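Grip Force

The bed-making line at Wistalora ran 2000 sheets before anything went wrong, and when it did go wrong it was at 2 in the afternoon with half the crew at lunch.

I was on the far side with the log. You pull a corner, you let go, you write it down. Pull, let go, write. The Lorkdale contract wanted hospital corners by February and we had the pull down fine, it was the let go.

It didn't let go.

Small thing. Fingers closed on the hem and stayed closed. The status light said open. The screen said open. I looked at the fingers and they were shut tight with the sheet in them, tips together, and the screen said open.

"It says open," I said.

"It isn't open," said the lead.

"I know it isn't. I'm telling you what it says."

She came round the bed. Twelve years on packing arms before this, still had the habit of walking with her hands behind her back near anything with a motor. She bent down and looked and didn't touch.

"Kill it."

I hit stop. And the thing is stop is supposed to mean stop. Everything off, everything slack, you can pull your hand out of it like out of a glove. We all did that test the first morning, one at a time, feeling stupid. But the sheet was still pinched and then it was more pinched. The cloth went in a hard little star around the tips.

"Did you hit it?"

"I hit it."

"Hit it again."

Hit it again. Same.
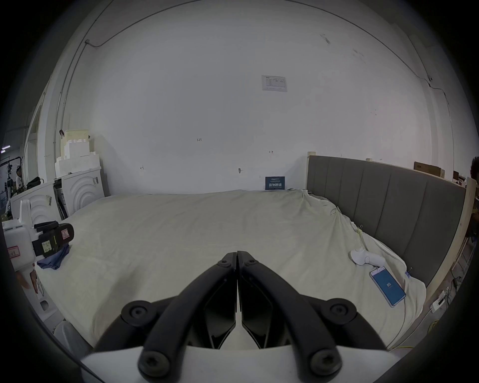 4 min read

We stood back. There is a yellow line for standing back and for once we were all behind it, no one had to be told. The motor was making a sound, not loud. Like someone humming through there nose in another room.

The lead had the manual open on her phone. The manual was by Bellico, who made the hand, and Bellico said that on loss of signal the hand holds. Wistalora, who made everything else, said that on loss of signal the hand lets go. Two manuals. I had read both of them, is the awful part. I had read both of them the same week and signed for both of them and never once put the one page next to the other.

"So it thinks it lost the signal," I said.

"It thinks it's carrying something. It thinks if it lets go, something falls."

"It's a sheet."

"It doesn't know it's a sheet."

The number on the force readout was 8 when we started. Then more. I stopped writing it down for a while, I'm not proud of that. There's a gap in the log and the gap is me, standing there with the pen.

New kid came back from lunch then. Second week. Came in the wrong door, the one behind the headboard, eating still, and saw the sheet all twisted up and did what anyone would do who has ever made a bed. Reached over to straighten it.

I don't remember shouting. They told me I shouted.

He stopped with his hand out flat. Maybe a foot off. The humming went up a little, and the fingers pulled, a short hard tug, six inches of sheet gone just like that, and the hem ripped. Right where his hand would of been. Not a big rip. You've heard the sound, you've torn up an old sheet for rags. It was that sound and then no one said anything.

"Walk backward," the lead said. Very nice about it. "Leave the sandwich."

He had dropped it anyway.

She went along the wall to the breaker, sideways, hands behind her back the whole way untill she needed one. I kept my eyes on the fingers. I thought if I looked away they would do it again, which is not how anything works. Readout said 75. She threw the breaker and the humming went down and down and quit.

Still closed. No power in it at all and still closed, a dead hand on a piece of cloth. There's a release screw. Page 8, in the Bellico one. She turned it a quarter and another quarter and the sheet came loose and just lay there, with a crease in it you could have cut yourself on.

The kid asked if he was in trouble.

"No," she said. "Eat something."

Then calls. Calls all afternoon. Bellico said it was the controller. Wistalora said it was the hand. Lorkdale wanted to know did this change February. A man from Baranauskienė, the insurers, asked me over the phone to describe the injury and I said there wasn't one, and he said then what was I reporting. I said a sheet. He said a sheet. I could hear him typing it.

"And the operator was where at the time?"

"Behind the line."

"And the other party?"

I looked over at him. He was on an upturned crate with somebody's jacket on, holding his right hand in his left, just holding it, turning it over. Looking at the one side, then the other.

"He was making the bed," I said.

They sent a new board the next morning, by courier. Came with a single page, both logos on it -- first time I had ever seen them on the same piece of paper -- and a place to sign. On loss of signal the hand lets go. I read it. Read it again out loud to the room, with the kid standing next to me, and then I got both the old manuals out and laid them side by side on the mattress and we went through line by line, all of us. It took till dark. We found two more.

I kept the sheet. It's in my locker under my boots. The lead says throw it out, it's evidence of nothing, the report's been closed.

We ran the stop test again before anybody was allowed to start. One at a time, hand in, same as the first morning. The kid wanted to go first. Fingers came in and touched the sides of his wrist, and she hit stop, and we all stood there listening.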